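**1/** Thread on a fault we had with a hand-held gripper in October. Short version: the jaws reported closed when they weren't, for most of a towel-folding set, and the logs didn't flag it. Posting it because I couldn't find a decent write-up when I went looking.

**2/** Setup. Parallel-jaw tool, scissor-type linkage, four arms, two finger pads. The operator squeezes a trigger, the jaws close, and an encoder on the drive side records the opening width. Width and video go to the same file. The policy is trained on both, so if the width is wrong the training data is wrong.

**3/** First sign was on the Jallitz bench. The arm running our trained policy would reach a towel corner, close, lift, and leave the towel where it was. Width at lift read zero. We blamed the policy for two days. That was a waste of two days.

**4/** Emil Bühler pulled the recordings instead of the model. He sorted the episodes by width at grasp and found 161 where the encoder read fully closed with a towel edge supposedly between the pads. Terry towel is thick. Folded double it should never read zero.

**5/** So either the operator missed the towel 161 times, or the number was wrong. The video showed cloth lifting in nearly all of them. The number was wrong.

**6/** For anyone who hasn't used one of these: the tool's own camera looks along the fingers from behind, so the pads and the linkage eyelets are always in view. You can check jaw state by eye against the log. We had that view in every file and weren't using it.

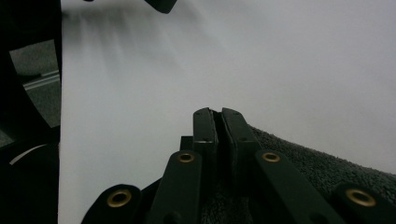 ### Cause

**7/** The encoder magnet sits on a small hub pressed onto the drive shaft. The hub had crept. Under light load it tracked the shaft properly. Under a hard squeeze the shaft stopped against the cloth and the hub kept going a few degrees under its own preload spring, then stayed there until the trigger was released.

**8/** The result is an offset that only exists while you're gripping something. Open the jaws and it resets. Our morning check was open, close on nothing, open. It passed every time.

**9/** The hub was a Wukitz part, fitted dry per the drawing. No fault with the part as drawn. We'd specified the fit for a lighter spring, then changed the spring and left the fit alone. That one's on us.

### Why it matters past bad data

**10/** The same width signal feeds the force limit on the arm-mounted version. If width reads zero, the controller assumes the pads are touching each other and drops to holding current. If width is wrong the other way, it keeps driving.

**11/** We got the benign direction. With the hub slipping the opposite way, the controller would think the jaws were still open and push harder, and a person reaching in to straighten a towel could have a finger between those pads. We stopped all arm runs on the Sunday we worked this out and didn't restart until the fix was in.

### Fix

**12/** Hub now has a flat and a grub screw with threadlocker. Torque mark across hub and shaft in paint pen, so slip shows up at a glance. Cheap and ugly.

**13/** Morning check is now done on a gauge block, 15 mm, full squeeze, hold, read. Then close on nothing. Both readings have to be inside tolerance while the trigger is held. Releasing first hides the fault.

**14/** Software side: Fernamico (our logging tool) now compares encoder width to a width estimated from the spacing of the eyelets in the video. It's coarse, but a hub slip is a big enough error to catch. Mismatch during a grasp raises a warning at record time.

**15/** Controller side: holding current no longer triggers on width alone. It needs motor current to agree. Hard current cap regardless of width, set low enough that I'm willing to test it on my own glove.

### Open items

**16/** The affected episodes are quarantined, not deleted. Emil is trying to re-label width from video. Early results are fine for gross open/closed and poor for partial grips on thick cloth. I wouldn't train on the partials yet.

**17/** The second tool, the one we call Carnegie, has the same hub and hasn't slipped. It also has fewer hours on it. It got the grub screw anyway.

**18/** If you're running a similar linkage with the encoder on a pressed hub, check it under load. Squeeze something of known thickness and watch the number while you hold. Drawing of the revised hub goes up once I've fixed the dimensioning, which currently has the flat on the wrong side.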